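Stovham Serving Bowl, Footed
Semudard Tableware - item 1427 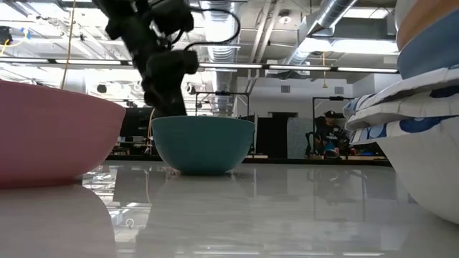

The Stovham is a footed serving bowl for salads, fruit and dry goods, sold singly and by the case. Each size is glazed inside and out and fired once. Sides taper down to the foot, as on the smaller teal bowl, so the base takes up less table space than the rim. The rim is finished by hand and may vary slightly in height.

Capacity to rim: 2,594 ml (large), 701 ml (small)
Weight, large: 1,496 g
Dishwasher: yes, upper or lower rack
Microwave: yes
Oven: no

Bowls of the same size nest. Place a paper or felt sheet between them - the unglazed ring under the foot can mark the glaze below. Colors are mixed in batches, so order matching pieces together. The Mulligan lid fits the small size only.

Case orders: Kevin Conneely, Trostgate warehouse.
Sheet revised November 2019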